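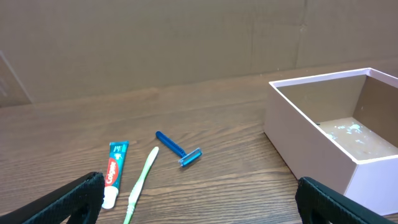
How I tracked down a gripper that kept dropping things (and got a little scary about it)

6 min read

So my arm started dropping razors. Disposable ones, the cheap kind, over and over, always a few inches short of the box. The task is about as simple as they get: pick up the toothpaste, pick up the toothbrush, pick up the razor, put each one in the box. It had been running happily for weeks on my Nokora arm, and then one evening in October it let go of a razor in mid-air, flung it off the table, and then (this is the part I didn't love) snapped its fingers shut on nothing while I was reaching in to tidy up.

My hand was fine! But I stopped for the night, and the next day I went through it properly. If yours is doing something similar, this is the order I'd work in.

Step 1: Stop it, and I mean with the button

Pausing the script isn't stopping the arm. On my controller a paused program still holds position and still keeps the gripper powered, and a queued grip command can fire the second the pause clears. That's exactly what got me. Hit the emergency stop, wait for the status light to change, then put your hands on the table. If your setup has a separate power switch for the gripper, turn that off too.

I also tape the razor's guard on now. Should have done that from day one.

Step 2: Find out if it's the pick or the hold

These look the same from across the room and they are very different problems. A bad pick means the fingers closed in the wrong spot. A bad hold means they closed in the right spot and then let go.

Slow the arm down to 10 percent speed and run one item at a time. Stand back, watch the wrist camera feed, and write down where each drop happens. My toothpaste was perfect every time. The toothbrush slipped a bit but made it. The razor got picked up right in the middle of the handle, lifted beautifully, and fell out on the way over. Okay, so a hold problem, and worse on skinny things.

Step 3: Look at the finger pads

Power off again, then wipe the pads with a damp lint-free cloth and let them dry. Mine have a pebbled surface, and I found a waxy film down in the texture. I got very excited and thought I was done. I ran 30 razor picks after cleaning and it still dropped a bunch, so no, I wasn't done. Clean them anyway, and press along the edges with a fingernail while you're there to see if a pad is lifting.

Step 4: Read the grip log

I'd been avoiding this one. My gripper writes its finger position and motor current to a plain text file, and I had never once opened it. I sent it to my friend Aniela Sadowski, who has a lot more patience for columns of numbers than I do, and she spotted it over lunch. The current climbed when the fingers closed, held for 400 milliseconds, and then fell off a cliff. Every single pick, even the good ones!

The toothpaste tube is fat and squishy and the fingers were just staying put around it. A razor handle is thin and hard, so the moment the motor relaxed there was nothing left to hold it.

Step 5: Check your settings against an old backup

I compared my config with one from the summer and there it was. A firmware update had put the hold timeout back to its default and switched off "maintain force after close." I turned it back on, set the hold force to 74 on the controller's scale (low enough that the toothpaste doesn't get squeezed out, ask me how I know), and saved a copy with the date in the name.

That same update had also turned on automatic re-grip. When the gripper thinks it lost an object, it opens and closes again all by itself, and it'll do that coming out of a pause. I switched it off. If you really need re-grip, make it wait for a confirmation press.

Step 6: Test it like you don't trust it

Start at 10 percent speed with nothing on the table, then add the toothbrush, then the razor with its guard taped. Try a pause and resume in the middle of a move with your hands well out of the way, and watch the fingers. Mine stayed still. Only after that did I bring the speed back up, and I left it lower than it used to be.

Leszek Kalinowski wrote to me after I posted the short version, and his arm had the same re-grip setting switched on after the same update. So check yours before the next run, even if it hasn't dropped anything yet.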